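Cinham Home Workshop Forum > Storage and Layout > Small parts: drawers or bags?

egalbraith
Posted 23 November 2023
I am re-sorting my small parts inventory. Current count is 3,047 pieces, mostly spacers, washers, caps and colored plugs, none longer than a fingernail. Everything is in a Zornelon drawer cabinet bought in September. The dividers do not reach the drawer floor, so thin washers migrate under them every time a drawer is pulled. Considering a full move to zip bags filed upright in a tray. Has anyone done both?
Evander Galbraith

lowbench
Bags. A bag is sealed on all sides and a divider is not. Mine are filed by diameter, then by thickness, label at top left.

skyegunn
Disagree with bags for anything used daily. Opening, shaking out, picking one, pouring the rest back: that is four operations against one for an open tray. Bags are for overflow. Fix the dividers first. A bead of hot glue along the bottom edge closes the gap, and it peels off later if you change the layout.

tolstack
Glue works on smooth drawers. The Zornelon floor is textured and mine lifted at the corners. I cut card liners with the edges folded up and set the dividers inside the liner. No migration so far.

lowbench
Four operations assumes you pour. Use tweezers in the bag.

skyegunn
Tweezers on a part that small in a bag is slower than pouring. Try it with washers lying flat on each other.

egalbraith
Liners sound reasonable. Second issue is color. The orange plugs and the red ones are in adjacent drawers and under my warm lamp they are hard to separate. I keep finding strays on the bench and returning them to the wrong drawer.

tolstack
Separate them physically. Never put two similar colors in neighboring drawers, whatever the size order says. Also change the lamp to a neutral one. Shadow is a bigger problem than tint on parts that small, so light the bench from both sides.
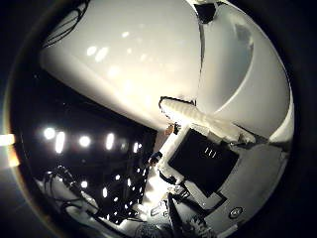 bevside_b
What is the best surface to sort tiny colored parts on?

skyegunn
A matte light gray mat with a raised lip. White glares and black hides the dark parts. Bevan sells one, but a cafeteria tray lined with gray felt does the same job.

lowbench
Felt sheds. Fibers end up in the drawers. Thin foam sheet is better, and parts don't bounce on it.

skyegunn
Foam, then. The lip matters more than the material.

egalbraith
Plan: card liners for the 5 drawers in daily use, bags for any type with over 1,000 pieces, red and orange moved to opposite ends of the cabinet. Tray to follow. Will post the liner dimensions once I have cut the first 2.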